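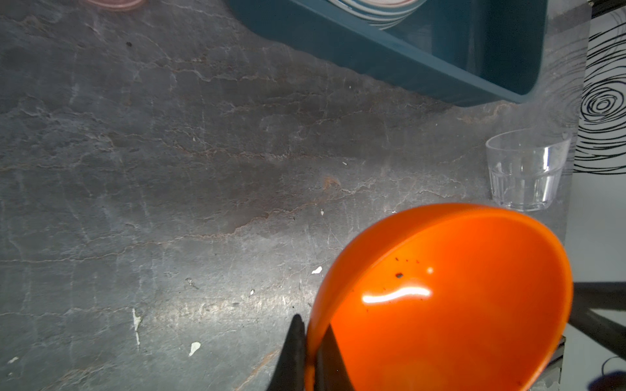
Fig. 1. Orange bowl, with specks.

Handout 2: Shared kitchens and the problem of the washing-up

Everyday Institutions, spring term
Notes by Veronika Bodnár

These notes follow the lecture fairly closely, apart from the part about my brother-in-law's roasting tin, which has been removed at his request. Read them before the seminar. Reading them during the seminar has been tried, by many of you, and can be seen from the front.

1. What we are looking at

Last time we dealt with queues. A queue is a kind little institution: it has a front and a back, it lasts ten minutes, and if someone pushes in you can glare at them and then never meet them again. A shared kitchen has none of these comforts. The people in it meet again at breakfast. The rules are mostly unwritten, and where they are written they are written in capitals on the door of the fridge.

By a shared kitchen I mean any kitchen used by people who did not choose each other for the purpose. Student halls count, as do most offices and church halls. A family kitchen is a harder case. You did not choose your family either, but there is usually someone in it who can stop your pocket money, and that changes the sums.

The thing we want to explain is simple. Everybody in the house would like a clean kitchen. Everybody in the house is able to wash a bowl. The kitchen is dirty. How?

2. The standard account

The usual answer treats the clean kitchen as a common good. If I wash my bowl, it costs me two minutes and everyone enjoys the result. If I leave it, I keep my two minutes and the mess is shared out among the whole household, so that my portion of it is small. Each person does the same sum and arrives at the same answer, and by the weekend there is a smell.

You will have met this argument before with cows in it, or fish. It works well enough with cows. My complaint is that it makes the washing-up look like one decision taken by identical people, and anyone who has lived in a shared house knows there are at least four decisions, taken by people who could hardly be less alike. There is the decision to wash your own things. There is the decision to wash somebody else's things because you need the sink. There is the decision to say something about it. Last comes the decision to move out, which tends to be taken by the person who did most of the washing.

Note for those writing the essay: please do not spend your first page on the cows.

3. Thresholds

A better place to start is the threshold. Each of us has a level of mess at which we stop being able to ignore it. For some people this is a teaspoon. For others it is the fire brigade. Put a teaspoon person in a house with anybody else and the teaspoon person will do all the cleaning, because the mess never lasts long enough to reach the others' level. The others then report, quite sincerely, that the kitchen seems to stay clean by itself.

This has an unpleasant result, which we spent some time on in the lecture. A small difference in threshold can give a very large difference in work. Two housemates may be almost equally tidy, and the one who is a shade tidier still ends up doing everything. It feels to her like a great moral gulf. It is a gap of perhaps one saucepan.

The other point about thresholds is that they move. People who are never asked to notice a thing get worse at noticing it. People who always deal with it get quicker and crosser. So if you visit the house in October you find a slight difference between people, and by March you find two nations.

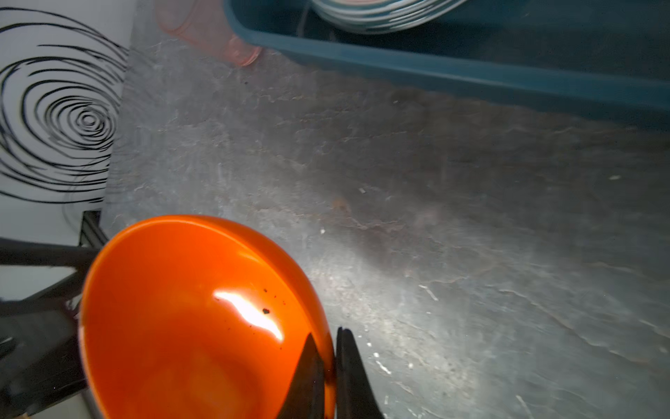 Does a rota solve the threshold problem?
It solves part of it. A rota fixes when each person cleans, whatever their threshold, but it leaves open what counts as clean, and the arguments generally move there.

4. The rota considered as a constitution

I ask you to take the rota seriously, which is more than most households do. It is a short written document that divides power, sets terms of office and says nothing at all about enforcement. Many real constitutions have been drafted with less thought and have lasted about as well.

Things a rota has to settle, whether its authors know it or not:

Whether the unit is the job or the week. "You do the bins" and "you do this week" produce quite different houses. Job rotas breed specialists, who are proud and hard to replace. Week rotas breed a magnificent final hour on the last evening of the week.

What happens to guests. A guest makes washing-up and holds no office.

What happens when you are away. Swapping is allowed under nearly every rota and recorded under hardly any. In the reading, the Kovács chapter calls this "the second rota", the one held in people's heads, where all the debts are kept. No two people's copies of the second rota agree, and each person appears in their own as a creditor.

Who may change it. In practice this is whoever has the pen.

The question of punishment we left to one side. Fines are popular in the planning stage. They are then set at a level nobody minds paying, after which people who used to feel guilty feel that they have bought something. See also the notes on late library books in Handout 1.

5. The case: Larken

Larken is the hall of residence we have been using as our running case. The kitchen on the top corridor served 13 students, who agreed to let us read their group chat for one academic year with the names taken out. It came to 1,534 messages. I have read all of them and would like that noted somewhere.

What they talk about is instructive. Very few messages accuse a particular person. The favoured form is the general announcement, as in "whoever left the pan, could they please deal with it", sent by someone who knows perfectly well whose pan it is to a group who also know. The owner of the pan often replies with a thumbs up, as a concerned citizen.

Why this politeness? One reading is cowardice, and there was strong support for it in the room. I prefer to think of it as cheap insurance. A named accusation can be wrong, and even when it is right you must go on sharing a toaster with the guilty party. The general announcement lets the culprit repair things without having been a culprit. It fails when there are several pans, as each owner takes it to refer to one of the others.

The corridor drew up a rota in the autumn and lost it. They drew up a second, and stuck it inside a cupboard door so that it would not look unfriendly. You may judge for yourselves.

Then there was the dishwasher. The hall put in a Haltel machine over the winter break, and the students expected the arguments to stop. The arguments about washing stopped. They were followed by arguments about unloading, a job with no owner at all, since by then the dishes are clean and belong to everyone. A loaded machine hides the mess from view as well, so the teaspoon people lost their early warning and the fire brigade people noticed no change.
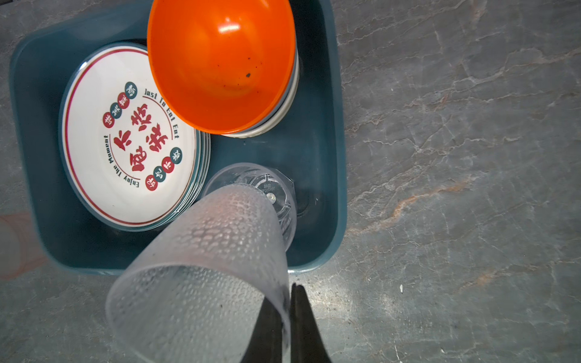 6. Ownership, and the trouble with nice plates

A solution that comes up every year in the seminar is to abolish sharing. Each person has one bowl, one plate and one mug, known to be theirs. If yours is dirty you wash it or go hungry. Economists are fond of this one.

It does work, for bowls. It works much less well for the frying pan, the sink itself, the floor, and whatever it is that happens in the bottom of the oven. It also asks people to keep to their own plate when theirs is dirty and yours is right there. Borrowing creeps in, first with permission and then with the intention of asking. The Pudia study in your reading pack follows one house through this, and is good on how the best-liked plate was always the first to be borrowed and the last to be returned. Its owner took to keeping it in her wardrobe, where it was safe and where she could not conveniently eat off it.

So private ownership moved the cost as well. She no longer washed other people's things; she had become a security guard.
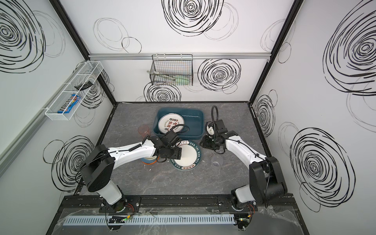
Fig. 4. Plate with a dark teal rim, lettered HAO SHI HAO WEI.

7. Things I was asked afterwards

Someone wanted to know if paying a cleaner is cheating. For the household, no. For the essay, rather, unless you go on to say who decides what the cleaner is for. The usual pattern is that people tidy up before the cleaner arrives, out of shame, which is the strongest force we have come across so far this term and the only one that gets behind the taps.

Someone else asked whether couples are different. They are a shared kitchen with a population of two and no group chat. We come to them after the break.

8. For the seminar

Read the Kovács chapter and at least the first half of the Pudia study. Skip the appendix unless you have strong feelings about cutlery.

Write 200 words on a shared kitchen you have known. Say what the written rules were, then what the rules were. Change the names. Last year two people from the same flat handed in accounts of each other, and the discussion ran over.

If you are on the same corridor as someone in your group, tell me and I will move one of you.

Bring your own mug.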